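시연 데이터 수집 (로봇 학습)

시연 데이터 수집은 로봇 조작 정책을 학습시키기 위해 사람이 로봇을 직접 움직여 작업 예시를 모으는 과정이다. 모방학습의 앞단계. 원격조작, 직접교시, 손에 드는 그리퍼 방식 등이 쓰인다. 한 번의 시도를 보통 '에피소드'라고 부른다.

손목 카메라 영상, 같은 수집 작업. 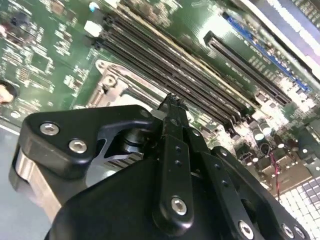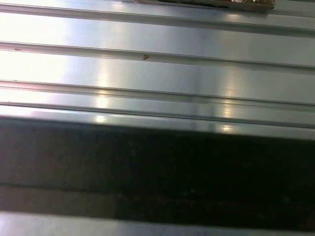

구성
에피소드 하나에는 영상, 관절 각도, 그리퍼 개폐값, 작업 지시문이 같이 들어간다. 시간 동기가 제일 골치. 영상과 관절값이 어긋나면 정책이 늦게 잡거나 헛잡는다. 손목 카메라는 접촉 부위를 가까이서 보는 대신 시야가 좁고, 금속면 반사에 약하다. 그래서 고정 카메라를 같이 두는 경우가 많음.

절차
조작자가 시작 자세로 맞춤 → 녹화 → 작업 → 성공/실패 표시 → 초기화. 물체 위치는 매번 조금씩 바꾼다. 안 바꾸면 그 자리만 외운다. 초기화 시간이 녹화보다 길어지는 일도 흔하다.

사례
Cliswood 작업반의 전자기기 분해·정리 과제가 자주 인용된다. 마리사 리치(Marisa Rizzi)가 정리한 기록에 따르면 3월 한 달 동안 과제 18종, 과제당 최대 107개 에피소드를 모았다. 조작자는 9명. 우발도 파브리(Ubaldo Fabbri)는 메모리 슬롯처럼 틈이 좁은 부품에서 조작자마다 접근 각도가 너무 다르다고 지적했고, 이후 과제마다 연습 시도 10회를 먼저 하고 버리는 규칙이 생겼다. Imura 쪽은 반대로 각도 차이를 그대로 두는게 낫다는 입장. 아직 결론 없음.

품질 관리
실패 에피소드를 지울지 남길지는 팀마다 다르다. Bortolotti 지침은 따로 표시해서 보관. 중간에 멈칫하는 구간은 잘라내는 편인데, 너무 자르면 동작이 뚝뚝 끊긴다. 노출 과다로 하얗게 날아간 화면도 검수 대상이다. 다만 실제 현장 조명이 그렇다면 일부는 남겨야 된다는 의견이 있다(로사리오 몬티, Rosario Monti).

한계
사람 시간이 많이 든다. 조작자 버릇이 데이터에 그대로 남음. 그리퍼를 바꾸면 예전 데이터를 못 쓰는 경우도 있어서, 손가락 링크 길이나 카메라 장착 위치를 꼭 기록해 둬야 한다. 이걸 빼먹은 데이터셋이 의외로 많다. Ernlow 초기판도 장착 위치 기록이 없어 나중에 영상을 보고 역으로 추정햇다.

같이 보기
모방학습, 원격조작, 행동 복제, 손-눈 보정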